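## 4. First run at the table

I built my pair in the shared workshop on top of Menitz, so some of this is colored by our space. Adjust to taste!

1. Push the marker cube onto its post until it clicks, then add the two short screws. Olga Garrido uses thread glue – I don't, and mine have held fine.
2. Pick a spot with a lamp and a plant or whatever else you have lying around. Plain tabletops confused my tracking (a lot).
3. Power up and wait for the steady tone. 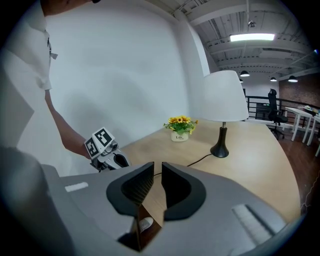
4. Squeeze each trigger all the way, let go, and do that again. You want the jaw reading to land between 0 and 100 every time. Mine stopped at 67 for a whole evening, and it was one badly seated spring.

**Note:** if you printed the Cloviditz jaws, the travel is shorter. Set the scale to match before you go on.

5. Start the logger and walk your grippers slowly through the space you plan to use. I do one slow lap, then a faster one.

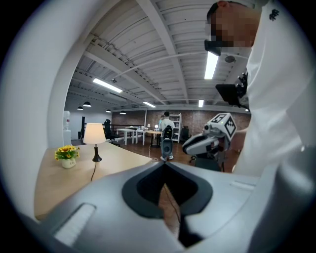 6. Stop the logger and check the count. My last test gave me 1370 samples with 405 flagged, so I slowed down and did it over.

**Caution:** watch for cords on the table when you swing low. Keep your fingers out of the jaws too, they pinch!

7. Hold both grippers low with the jaws pointing away from you and save that as your rest pose.
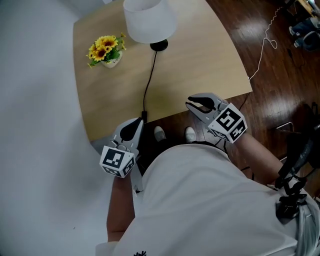

*Fig. 3: Both grippers held at the near edge of the table.*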